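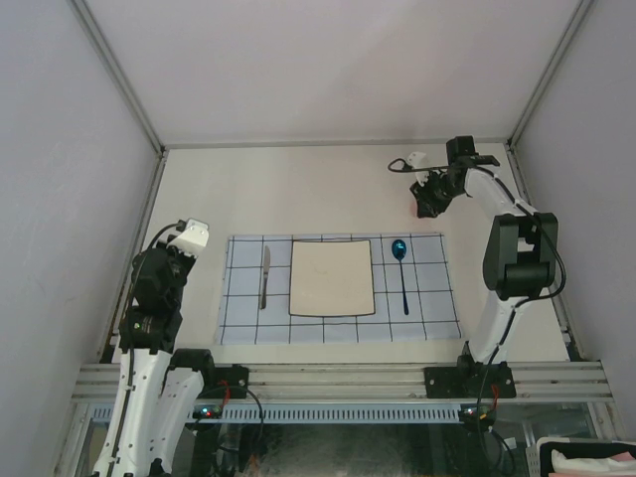 样本量 521,p 值刚好 0.049,这种结果能信吗?

2021年8月31日 发帖:rikside_读数据

最近在读一份行业报告,是 Momell 咨询做的,讲的是在线课程里加提醒短信能不能提高完课率。报告说他们抽了 521 名学员,随机分两组,最后得出 p=0.049,于是标题直接写“提醒短信显著提高完课率”。

我越看越不踏实。第一,正文里一共比较了六个指标(完课率、登录次数、作业提交、论坛发帖、满意度、续费意愿),只有完课率过了 0.05,其他五个连数值都没给,就一句“趋势一致”。第二,附录写着有 29 人“因数据质量问题剔除”,什么质量问题没说,是分组前剔的还是看完结果再剔的也没说。第三,全文找不到置信区间。

同事觉得我太挑剔,说 0.049 就是小于 0.05,规则就是规则。我统计学得不算好,想请教各位:我的怀疑有道理吗?如果只能给对方发一封邮件,该要什么东西?

Böttcher旧书架

有道理。先算一笔最简单的账:假设六个指标其实全都没有效果,而且彼此独立,每个都按 0.05 检验,至少碰上一个“显著”的概率是 1 减去 0.95 的六次方,等于 26% 多一点。也就是四次里有一次会中彩。当然这几个指标不可能真的独立,登录多的人交作业也多,所以实际概率会低一些,但肯定比 5% 高。

如果按 Bonferroni 校正,门槛是 0.05 除以 6,大概 0.0083。0.049 离它远得很。有人嫌 Bonferroni 太保守,那换成 Holm,最小的那个 p 值面对的门槛还是 0.0083,结论一样。

除非完课率是事先登记好的唯一主要指标。这一点可以问,但要看带日期的分析计划,口头说“我们一开始就打算看这个”我是不认的。

至于那 29 个人,占 521 的 5.6%。p 值贴着线的时候,放回去几个人就可能翻到 0.05 那一边。邮件里我会要:两组各剔了多少人、剔除时间、不剔除时的结果,加上六个指标各自的效应量和 95% 置信区间。对方要是只肯给一样,就要不剔除的那版。

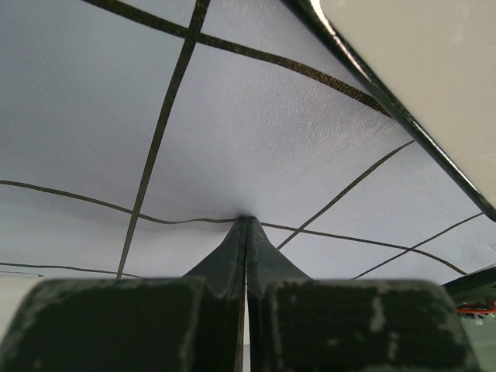 misthorpe_夜班
楼上说得有点过了吧。p 值 0.049 和 0.051 本来就没什么区别,你拿 0.05 骂它,又拿 0.0083 骂它,不还是在拜同一条线?我在公司做 A/B 测试,发短信成本很低,就算效果是假的也亏不了几个钱,上线再看呗。

Böttcher旧书架 回复

线确实是人画的,这我同意。可报告的标题用的就是“显著”两个字,那就得按它自己选的规矩来查。成本低所以先上线,这是决策问题,你可以这么决定,但不能拿来证明效果存在。另外“上线再看”怎么看?没有对照组的话,完课率涨了也可能是换季、换课、换了一批学员。

格子纸上的猫

补充一点,不一定对。可以看看报告有没有给两组的原始完课人数,有的话自己做个 2×2 的卡方检验,再做一遍带连续性校正的。我见过 p 值在校正前小于 0.05、校正后就大于 0.05 的,作者只报了前面那个。Fisher 精确检验也可以试。如果换个同样说得过去的算法结论就变了,我一般当作没有结论。

还有“趋势一致”这四个字,我看到基本就跳过,方向相同又没有数值,等于没写。

rikside_读数据 回复

谢谢两位。翻了一遍,原始人数没给,只有百分比,还是取整的。邮件已经按上面的清单写好发过去了,有回音再来更新。

本站使用 Cookie 以记住您的登录状态并统计访问量。继续浏览即表示您同意我们的 Cookie 政策。 接受 | 设置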